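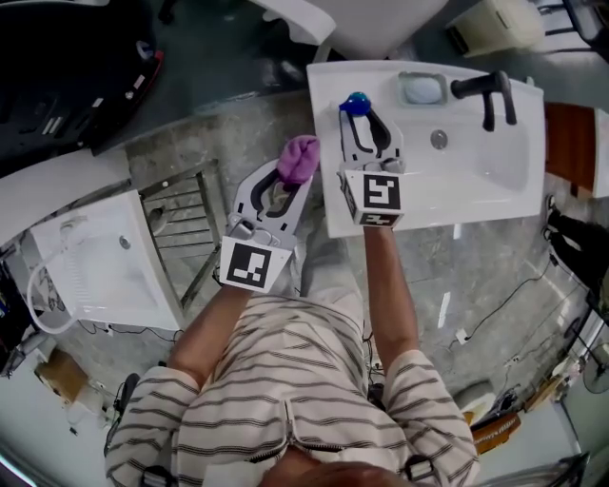
Recording a washbasin routine with handheld grippers

Cleaning crews at the Lernville site now spend part of each shift recording tasks for the Pelter robots. The steps are the same at every basin.

1. Put on the head camera and tighten the strap.
2. Take one gripper in each hand. Keep the markers clear of your sleeves.
3. Pick up the cloth with the left gripper and small items with the right.
4. Wipe the counter, then the bowl. Go slowly – a rushed take gets thrown out.
5. Save the take and rest your wrists after every 3.

Recording time is paid as regular hours. Basins left over go to the evening crew.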